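Robotics Lab Practice, Handout 7
Instructor: Conceição Torres
Topic: Missed grasps on shiny, soft material

Read this before the bench session and bring your fault log.

The case comes from the Kulo cell, which picks up and unfolds sheet material with a two-finger gripper. In July the cell ran 151 grasp attempts on aluminum foil. It recorded 118 good grasps. When the operators replayed the run, 40 of those turned out to be closures on nothing. The arm lifted, moved to the drop point and opened, and the log said "done" each time.
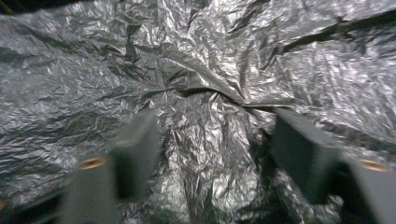 Foil is hard for this cell for two separate reasons, and you should keep them apart in your write-up. The first is depth. The sensor needs a steady return from the surface, and crumpled foil sends light off in many directions. Bright glints next to near-black folds, as on the sheet between the two fingers, give the depth map holes and false peaks. The planner took a false peak for a ridge and stopped the fingers too high. The second is force. Foil gives way under very little load, so the closing threshold had been set low to avoid tearing it. At that setting, friction in the finger drive was enough to trip the "object held" signal.

Neither fault would have hidden the other for long. Together they produced a miss that reported itself as a success.

What was changed

The held signal now needs two conditions: motor current above threshold and a finger gap within the expected range for the material. Fully closed fingers count as a miss on any sheet thicker than the gap resolution. For thinner sheets, foil included, a wrist camera check is made after the lift. Depth points with low confidence are dropped before planning. After three misses in a row the cell stops and calls the operator.

For your report

Draw the fault tree with the false "done" at the top. Mark which branch each change removes. State what happens if the wrist camera check fails.

Due Aug 23, 2026.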